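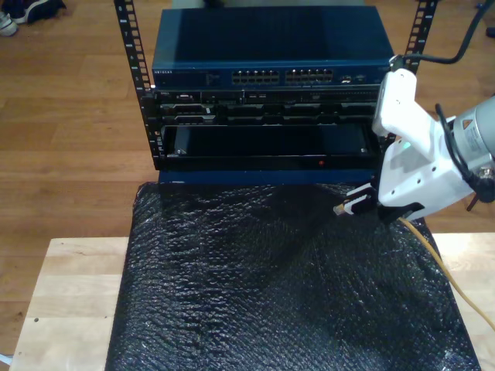
Gripper with patch lead at the rack, NETGEAR switch in the top position.

Home | Tickets | Knowledge base | Parts | Contact
Print this page | E-mail this page

Wednesday, February 4, 2026
Logged by Cornel Munteanu

Ticket: Patch lead insertion fails at lower unit
Site: Donport
Cell: Venard arm, Iltex control software
Status: Open, workaround in place

Reported fault
The patching job stops with "seat not confirmed" when the arm plugs a network lead into the lower unit. The same job on the switch ports completes. Donport want to know whether the arm can be left to patch small racks overnight, so the ticket covers that question as well as the fault.

Setup
Open-frame rack, switch at the top, one slim unit under it, open shelf below that. Bubble wrap on the table in front. Yellow lead, held by the plug. White fingers, standard set.

Log

1. Reran the job with no changes. 91 attempts, 40 stopped with the fault. All other attempts reported a click and passed the pull test.

2. Checked the approach path. The stored path for the lower unit comes in at a steeper angle than the one for the switch, to keep the housing clear of the front edge. The plug meets the jack nose down and catches on the lip. Levelled the path by 6 degrees. Fewer stops, but not cured.

3. Checked grip. The fingers close on the plug body and the software assumes the plug is square to them. It is not always square. The lead pulls on it from behind, and the pull changes with how the cable lies. On a person's hand this would be corrected without thinking. The arm has no such correction in the present release.

4. Cable drag. Moved the slack by hand so that it lay in a loose loop, then ran the job again. No stops in that run. Put the slack back as found and the stops returned. I take this as the main cause.

5. Latch tab. On two of the stopped attempts the tab was pressed by a finger during insertion, so the plug went in and came straight out again on the pull test. Finger position moved back from the tab. Not seen again.

6. Force limit. Site had raised it before calling us. Put it back to the default. A higher limit does not help a crooked plug and will bend contacts. Please leave it alone.

7. Asked Zürcher about the softer fingers. They rate them for 2,000 cycles. Sample requested, no delivery date given.

Workaround
Operator lays out the slack before each lead is picked. Lower unit to be patched with someone present. Switch ports may be run unattended.

Answer to the site's question
Not yet, for the whole rack. Picking up a lead and pushing it into a clear, level port is dependable. Dealing with a loose cable is not, and most of the work in patching is loose cable. Routing, tying and labelling have not been tried in this cell and are not part of the quoted job. A technician does the same rack faster at present, including the labels.

Outstanding
- Software request raised: measure plug angle after grip and correct before approach.
- Repeat step 1 with soft fingers when the sample arrives.
- Donport to confirm whether longer leads are planned. Longer leads will make the drag worse.

Next review when the fingers are in. Ticket stays with me.
C.M.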